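The Extinguisher Round

My father did the extinguisher round in Wundow before me, and he used to say that you could learn all you needed to know about a business by looking at what they had hung on the extinguisher. I laughed at that when I was young, and then I took over the van and found out he was right. People hang everything on them. I have found raincoats and dog leashes and, one winter, a very nice ham in a net bag, which the woman in the office told me was a raffle prize and would I please not mention it to the men downstairs.

I worked for Stundell in those days. Stundell had the service contract for nearly every shop and workroom between the river and the rail yard, and the job was simple enough if you liked driving and didn't mind stairs. You checked the pin, you checked the gauge, you lifted the thing off its bracket and felt the weight of it, you looked down the hose for spiders (there were always spiders), and then you signed the tag and put the date on it and hung it back. If it was due for more than that, you took it out to the van and left a spare. I must have signed my name on more tags than I ever did on letters or checks, and my signature got shorter every year until it was only a sort of wave with a tail on it.

The last stop on the east side was Thaler, and I always saved it for the end of the day. They made uniforms, mostly, school blazers and band jackets and that kind of thing, up on the third floor of a brick building that had once been a seed warehouse and still smelled of it in wet weather. The freight elevator worked when it felt like it. You came out at the top with your bag on your shoulder and your heart going, and there was the whole long room with the sewing machines running and the radio on, and the forewoman coming toward you between the tables, already wiping off a chair for you with her sleeve.

She had been there longer than the elevator, she said. She was a small woman with a big voice, and she treated the safety inspection the way other people treat a visit from a cousin, so there was coffee, and there was usually something with plums in it, and I was not allowed to touch an extinguisher until I had eaten. She would ask after my father, and then after my knees, and then she would tell me who had gotten married. I had 9 extinguishers to see to in that room and it took me the whole afternoon.

What I have been meaning to tell, though, is the business with number 3.

Number 3 hung by the pressing tables, next to the back stairs, and it was older than I was. It was one of the Prostden ones, with the brass collar, and it had been painted over so many times that the red had gone soft and thick at the edges like cake frosting. My father had signed for it all through my childhood. The tag bracket was bent where he had once bumped it with his toolbox, and he had never straightened it, and neither had I. Every year I put it on the scale and it was right, and every year I wrote it up as sound, and every year I also wrote underneath, in the box for remarks, that it ought to be replaced before long. I wrote it because it was true, and I suppose I also wrote it knowing that none of the people at Stundell read the box for remarks.

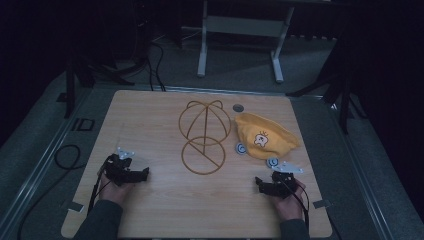
Wire hat form and yellow cap.

Then in July we got a new manager, and the new manager read the box. He read all the boxes, poor man, going back to before he was born, and he came out of his office with a list in his hand and said that the old units had to come in, every one of them, with no exceptions, and that new ones would be billed at the trade price. There were a lot of old units. The bill for the whole east side came to 3,000, and I was the one who had to carry it up and down the stairs and hand it out in pieces.

Most people took it well enough. The baker swore a little and paid. The man with the key shop wanted to know if he could keep his old one for a doorstop. But I put off going to Thaler. I did the rail yard first, and then the school, and then I found that the school annex needed doing too, and it was 3rd September before I ran out of other places to go and had to ring for the elevator with the new extinguisher under my arm. It was a nice one, I'll say that for it. It was lighter than the old one and the instructions were in big plain letters, and you could have used it with mittens on.

The forewoman saw it right away. She didn't say a word about it until I had finished my coffee. Then she folded her hands and asked me what was the matter with number 3.

I told her that there was nothing the matter with it exactly. I told her about the hose getting stiff and the paint hiding the seams, so that you couldn't see whether there was any rust starting, and about how a thing can weigh right and still not go off when you squeeze it. I went on for some time. I talk too much when I'm uncomfortable, and I heard myself explaining to her what a gasket was, a woman who had been taking apart steam presses since I was in short pants. She listened to all of it. The girl at the nearest machine had stopped sewing so that she could listen too.

"It worked the one time," the forewoman said.

I said I didn't know there had been a time.

So she told me. It was back when the pressing tables still had the old gas irons, and somebody had gone down the back stairs to see a parade go past, and left one standing on a pile of wool. She was new then. She was so new that she was still eating her lunch by herself. She smelled it before she saw it, and by the time she got across the room the whole end of the table was going and there was a line of finished coats hanging right above it, 300 of them, all for the railroad. She had never held an extinguisher in her life. But that very morning a man from Stundell had been up to sign the tags, and because it was her first week he had made her take number 3 down off the wall and hold it, and show him where the pin was, and say out loud what she would do next. She had thought it was silly, she said. She'd felt like a child reciting in front of the class, and he had made her say it over again because she mumbled.

"He had a toolbox he kept banging into things," she said.

I didn't have much to say to that. My father had told me about the ham that year and about the spiders, and he told me the story of the stuck elevator so many times that I could have told it for him, but he had never said a word about any fire. I don't know if he ever heard of it. They would have rung the office for a refill, and somebody else might well have driven out.

I took the old one down after a while. She held the bracket steady while I changed the screws, and when I went to straighten the bent part with my pliers she put her hand on my wrist, so I left it, and the new extinguisher hung a little crooked but perfectly secure. I wrote the tag. I was reaching for my bag when it came to me that the girl at the nearest machine was a new face, and I asked her how long she had been there, and she said since the week before.

So I had her come over and take it off the wall. She looked at the forewoman first, to see if it was a joke, and the forewoman looked back at her like a judge. She found the pin all right. She knew to aim low, too, which plenty of people don't. But when I asked her to tell me what she'd do after that, and which way she would keep the door, she turned red and mumbled it into her collar.

"Again, please," I said, and the forewoman went to put on more coffee.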